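Home | Forums | Storage & Tidying | New Posts | Log In

Baskets for small stuff: keep or ditch?
Posted by Jadwiga Walczak, April

So I've finally cleared off the white table, and I'm trying to settle on one basket for all the little bits that collect there. I've tried 9 different boxes and trays over the years (my husband says more) and I keep coming back to woven. It just looks warmer on a white top! My worry is dust. Does anyone use these every day, and how do you clean them?
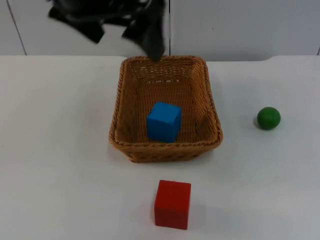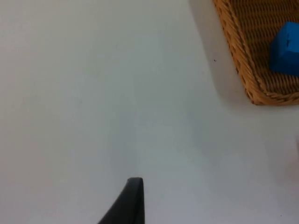
The woven basket on the white table. Blue cube inside it in the second one.

---

tirkeo_mom wrote:
Keep!! I love that braided rim. I do mine with the brush attachment on the vacuum, takes two minutes, and then I forget about it for a month.

---

Sadowski15 wrote:
Going to disagree. Crumbs get down in that crisscross bottom and they stay there. I switched to plain plastic bins and I wipe them out at the sink. Not as pretty, sure, but my kids are messy.

---

tirkeo_mom wrote:
@Sadowski15 you can put a liner in, you know. I cut up an old pillowcase for mine.

---

Sadowski15 wrote:
Then I'm washing pillowcases. No thanks.

---

cadow_attic wrote:
Is it for toys or for desk stuff? For toys I'd go deeper, or they'll be all over the table by lunch. For desk stuff a woven one is great, except pens poke through the cheap ones.

---

Jadwiga Walczak wrote:
Mostly toys, some desk stuff. I might try the liner in this one and buy a deeper one for the floor. Pens can go back in their mug.

Related threads
- Trolavia shelves: anyone built one alone?
- Lids or no lids on toy bins
- Getting wax off a white tabletop
- What lives in your junk drawer?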